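Dollwood Housing Trust
Thursday, October 15, 2026

1/5 Electrical checks for tenants at Tokora Court begin on Monday. Letters went out in September. Please have your letter to hand when you ring to change your slot.

2/5 Each visit takes up to 2 hours. Power will be off for part of that time. Tenants who rely on medical equipment at home should contact us before the visit.

3/5 Our contractor, Nwosu Electrical, will test fixed wiring, sockets and the fuse board. Staff carry a photo card. Please ask to see it.

4/5 Please clear the space in front of the fuse board and move furniture away from sockets where you can. Drukik House will follow once all 22 flats at Tokora Court are complete.

5/5 Lamps, kettles and other items you own are not part of the check. Please stop using any lead or switch that is cracked, loose or warm to the touch.

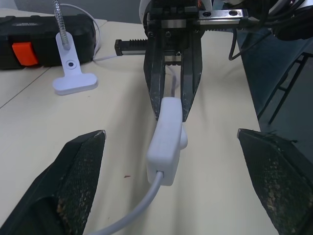 A white inline cord switch.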